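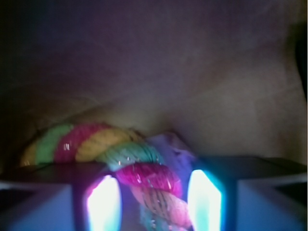 Figure 1. The rope toy, with shiny threads in some of the strands.

Kurnico: A Paper Bag as a Small Toy Tray
Final report, Materials and Products 2
March 11, 2024

1. Background

The assignment was to take a piece of throwaway packaging and give it a second use in the home. We picked the brown paper grocery bag. Most of our group had a stack of them under the sink, and they usually go straight to recycling once they get soft. We wanted to see if one bag could be turned into an open tray for small toys, the kind that end up under the couch.

The project name, Kurnico, came from a list we made in the first week and doesn't mean anything.

2. What goes in the tray

We limited ourselves to three kinds of objects: a rope toy, a block, and a felt ball. They behave differently in a container. The block stays where it is put. The ball rolls unless something stops it. The rope toy was the hardest one to plan for, as it has no fixed shape and takes up more floor area curled than straight. The strands are thick and tightly wound, so it pushes back when it is folded into a corner.

We set a limit of 400 grams for everything in the tray together. Brown paper can hold more than that, but our aim was to design for light things and keep the walls thin.

3. Construction

The bag is cut down and the top edges are folded outward. The first version had a straight cut edge with no fold and the walls leaned in over the contents. Folding the rim out keeps the mouth open, although the paper tears along the fold and ends up ragged. We decided to leave it that way. A neater rim would need a strip of card inside the fold, and we had ruled out adding new material other than tape.

The floor is cardboard colored and flat. On top of it are flaps of torn, creased paper that divide the space into rough rectangular sections. They are torn and creased — enough to slow down a ball, not enough to hold the rope in one section.

A bag this light slides on a smooth surface, so we taped it to a white plastic lid. Black tape goes over the rim on the left side and down to the lid, and there are two more strips at the lower corners. The blue tape on the upper right edge is folded over the paper rim. The lid has a raised border all the way around, and the bag sits on the recessed part.

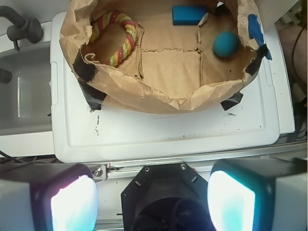
Figure 2. Tray taped to the lid, with rope toy, blue block and teal felt ball.

4. Discussion

The ball sits well in the right-hand section. The block can go against the back wall. The rope toy curls into an open loop in the upper left, so in practice the left sections work as one.

The lid marks easily and dark specks show up on the white. A darker lid would be better for daily use. Working next to the sink was convenient for cleanup, but paper and water are a bad match and we would choose another spot.

5. Further work

— Make the flaps taller on the ball side only.
— Replace the tape at the corners with slots cut in the lid.
— Try a second bag nested inside the first for stiffer walls.

Drawings for the slotted lid are in Appendix A.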